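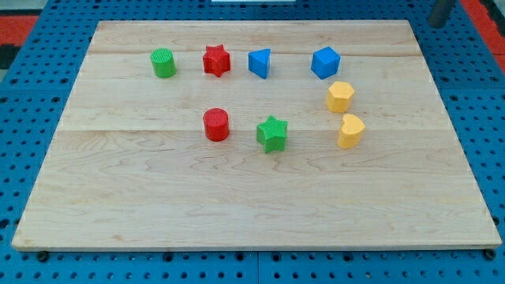
Shape sorter, second batch. Notes from March so I don't have to reconstruct them again when we do the tray.

Started on the lid cutouts today and stopped after an hour to sort out the blocks first, which is what I should have done in the first place. The set came from Larnis as loose pieces, no lid and no paperwork, so every opening has to be taken from the block itself. The top of the green cylinder has a fine crosshatch on it, and the red star has a small ribbed texture of the same sort. The texture matters for tracing because a sharp pencil held against the top edge wants to jump. Turn the block over and trace from the bottom if the bottom is cleaner, and check both ends before assuming they match.

Tracing and clearance

Traced onto card, cut with a knife, tried the block through the card. Card is forgiving and tells you very little about how the block will go through wood, but it does catch a bad trace. The triangle was fine first time. The heart was not. I had the point too blunt and the lobes too full, so it went in at the top and hung up at the bottom. Recut that one twice.

The first lid we made (the Finetcombe one, in ply) had openings that were too tight after finishing. Oil raised the grain a little on the inside faces and the star would only go through if you leaned on it. For this lid I cut a hair outside the line and sanded back to the line only where the block rubbed. Slower but the fit is better.

Order of cutting, easiest to worst:
Cylinder, with the Forstner bit, then opened up on the spindle sander.
Cube, drill the corners, coping saw, file square.
Triangle, same as cube.
Hexagon, same again, but check with the block turned to each of its six positions. Mine fit in four of them and bound in 2. A little off one flat with the file fixed it.
Heart, coping saw all the way, half-round file for the lobes.
Star, see below.

The star

Six points, so six inside corners to clean up, and they all have to agree with each other. First attempt on scrap had one arm wandering. I think I was turning the work and not keeping the saw upright. Second attempt I drilled a small hole at each outer tip and at each inside corner and sawed between them. The holes at the tips leave a rounded end, which doesn't hurt anything, since the block's tips don't reach that far once there is clearance. Leave them round. The sharp tips on the first lid chipped during sanding anyway.

A child will try the star at every wrong angle before the right one. It only needs a small turn to line up again, so that is less of a problem than it sounds. The heart has one way in and is the hard one for little hands. I'd put the heart opening near an edge of the lid where it can be found again.

The lid blank

Blank is maple, glued up from offcuts, planed to 15 mm. I'd wanted thinner, but under that the short grain between the star points is weak and I don't trust it. One piece of scrap broke there just from being pushed with a thumb.

Watch the seams. On the layout for this lid one glue line was going to run straight through the hexagon, and the file catches every time it crosses it. Moved the whole layout over so the seams fall between openings. Cost nothing to do on paper.

Glue was the Haberkorn, clamped overnight. No gaps that I can find. Cleaned up the squeeze-out with a scraper the next morning and it came off in long strips.

Finish

Two test patches on the back of the blank. Plain mineral oil, and the Duretti wax over oil. The wax looks better and feels better, but it builds up inside the openings and has to be picked out of the star with a stick. Going with plain oil inside the openings and wax on the faces only. Sand to 220 before either one, wet it, let it dry, sand again. That second sanding is the step I skipped last time.

Still to do

Round over the outside edge of the lid. Ease the top edge of every opening so the blocks drop in without catching.
Decide on box height. Current drawing is 19 cm and looks tall to me. Blocks landing on a bare bottom are loud, so maybe cork.
Label the card templates and put them in the flat drawer. The last lot went out with the recycling.
Order more coping saw blades. Broke the last fine one on the second star.

Comments

Cork works but it sheds. We glued thin felt in ours and it has held up.

What tooth count on the coping saw blades? I get terrible tearout in maple on the back side.

Put masking tape on the back before you saw. Helps a lot with tearout.

Did the rounded star tips bother anyone? Thinking of doing mine the same way.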